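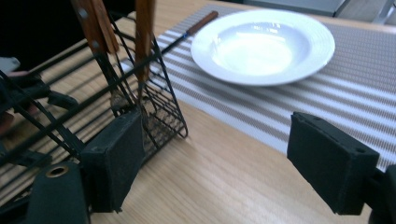 The hardest part of eating together, a reader of the Prundeo newsletter wrote to us in May, is to agree on the hour, and after that even the cooking feels easy.

Prundeo presents the results of its home meals study in Mitthorpe

Mitthorpe, 8 August 2018

Prundeo, the publisher of household guides and meal planners, presents today the results of its study on shared meals at home. In total 278 households in Mitthorpe kept a written diary of their evening meals. The study gives a picture of how people in one middle-sized town organize their dinners on normal working days, when there are no guests and no holiday.

The diary was kept for 26 days. Every evening the household wrote down at what time the meal started, who was present, what was served, how long everybody stayed at the table and whether a telephone or a television was in use. The pages were printed on paper and returned by mail in a prepaid envelope. Prundeo decided for paper after a small trial, in which the participants often forgot to fill in the online form and completed several days at once from memory.

The diaries were read and evaluated by Jacquet, an independent research office with long experience in studies on daily life. Prundeo did not see the single diaries. It received only the tables and the comments, from which all names and addresses were removed before.

Main results

Of all households, 84 percent wish to eat together more often than they do now. This wish is strong in every age group. It is a little stronger in households with teenagers, where training, music lessons and part-time jobs fall very often in the same hours as dinner.

The most common reason for a missed shared meal is a different return time from work or school. Lack of time for cooking comes only second. Many participants wrote that they would be ready to cook something simple, but at the moment when it is warm, one person is still in the bus and another one has already eaten bread with cheese in the kitchen.

Simple food has clearly better chances than complicated food. On the evenings when everybody was present, the diaries mention most often soup, pasta, eggs and oven potatoes. Larger dishes with several parts appear mainly on the weekend. Jacquet notes also that soup has one practical advantage, which the participants describe in many different words: it can wait on the stove for a late person without losing much of its quality.

A fixed place has an influence as well. Households that eat always at the same table stay there longer than households that change between the kitchen, the sofa and the desk. The size of the table plays no visible role in the results. Several families in small apartments use a folding table and report long and pleasant evenings.

Comments from the diaries

On the last page of the diary there was free space for remarks. Many households used it fully and some added extra sheets. One participant described that her family moved dinner one half hour later and that this small change was enough to bring the older son back to the table. Another household introduced a rule that the person who comes home last does not need to help with the dishes on that evening. In a third diary it is written that the family tried to talk about a chosen topic at each meal, and stopped with it after three evenings, as the children found it too similar to school.

There were also critical remarks. Some participants who live alone felt that the questions were made for families. Prundeo takes this remark seriously. Jacquet has therefore prepared a separate chapter about single households, in which regular meals with neighbors, colleagues or parents are counted as shared meals. This chapter shows that people living alone plan such meals more carefully and cancel them less often.
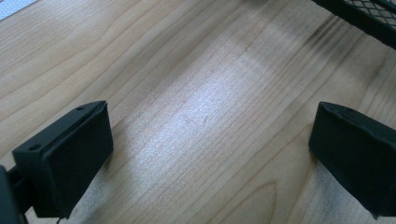

What Prundeo will do with the results

From the results Prundeo has developed a new weekly planner with the name Jallano. The usual planners begin with the recipes. In Jallano the household begins with the hours: each person marks on which evenings and from what time he or she is at home, and only after this the meals are chosen. For evenings with a short common time the planner suggests dishes that are ready quickly. For evenings with different return times it suggests dishes that can be kept warm or eaten cold.

Jallano is a printed block with tear-off pages, made to hang on the refrigerator or on the inside of a cupboard door. Each page covers one week. On the back side there is space for the shopping list, sorted by the sections of a normal supermarket. A small booklet with recipes is included. All recipes in it were cooked by households from the study, and those which received too many complaints about the preparation time were taken out again.

The planner does not contain any advertising and does not recommend particular food brands. It also gives no advice on losing weight. Readers with questions about nutrition should speak with their doctor or with a trained adviser.

Availability of the report

The full report can be ordered without cost from Prundeo as a printed brochure or as a file. It contains all tables, the questions of the diary and a description of the method. Schools, libraries and family centers in Mitthorpe receive one printed copy automatically. Other institutions can request it in writing.

Journalists may use the tables for free if Prundeo and Jacquet are named as the source. We ask kindly to mention that the study was made in one town only and that the results cannot be transferred to the whole country without further research.

About Prundeo

Prundeo publishes guides, calendars and planners for private households. The topics include cooking, storage of food, cleaning, small repairs and the family budget. The company has its office in Mitthorpe.

Press contact

Prundeo, Press Office, Mitthorpe
Interview requests and requests for review copies of Jallano are answered on working days. Please give in your message the name of your publication and the planned date of the article.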